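Open day at Rillska

So I finally made it to the Rillska open day, after missing the one in July. My neighbor Johannes Mtshali works there and had been bugging me to come (he was right, I loved it!). I got a sticker, a cup of very strong coffee and a spot near the front for the tabletop demo, and I didn't move for a good long while.

They call the project Jeris. The idea is a robot arm that can clear up a messy table, and Johannes told me they've run 700 practice rounds so far, 16 of them that same morning. I asked him a million questions. Does it know what a grape is? Sort of, he said, and then he talked for ten minutes about gripping soft things. 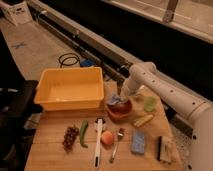
I kept thinking about my own kitchen after dinner, which is way worse than anything they'd set up. My favorite bit was the fruit, the peach especially, sitting right there next to a fork and a blue sponge like somebody had emptied a picnic bag. A little girl beside me wanted the arm to go for the grapes first and told everyone so, loudly. Next time I'm bringing my sister, and we're getting there early enough to park.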